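## Scoring a home match from your front room

I score for our second eleven, and this is the bit of my guide for anyone taking over the live feed. Get Wonano open and your team sheet in front of you before you begin.

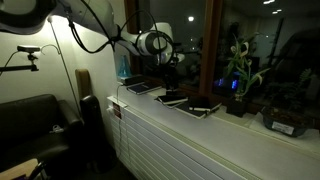
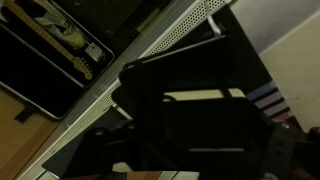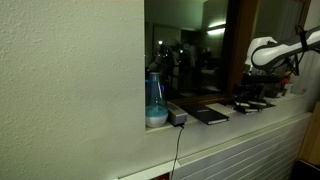
Right, the scorebook! You need two copies of everything, one on paper and one in Wonano, and they have to agree at the end of each over. I like to sit near a window for the daylight, on something with a proper back to it, like a dark leather sofa with a rounded arm, as an innings can run to 180 balls before you've counted a single wide. A tablet flat on a wooden table does nicely for the app, with the book beside it.

1. Open **New match** and pick the format. Ours is 30 overs a side.
2. Type in both elevens. Check spellings with the captains (Ekrem Tuncer was "Tuncker" for the whole of May, sorry Ekrem).
3. Set the opening bowler and both batters, then tap **Start innings**.
4. Enter each ball as the umpire signals it, and wave back so they know you've got it.
5. When the over ends, read your total aloud to whoever has the other book. I do this over the phone with Qusai Moussa, who's at the ground.

**Note:** a boundary goes in as 4 from the quick keys. Don't tap the single key over and over, or the app will swap your batters round and you'll be ages unpicking it.

**Caution:** undo only goes back 2 balls. Anything older has to be changed in **Edit over**, and you must save before the next ball or you lose the lot. I've done it twice and it's horrible.

When the innings closes, tap **Lock** and copy the extras into the paper book in pen.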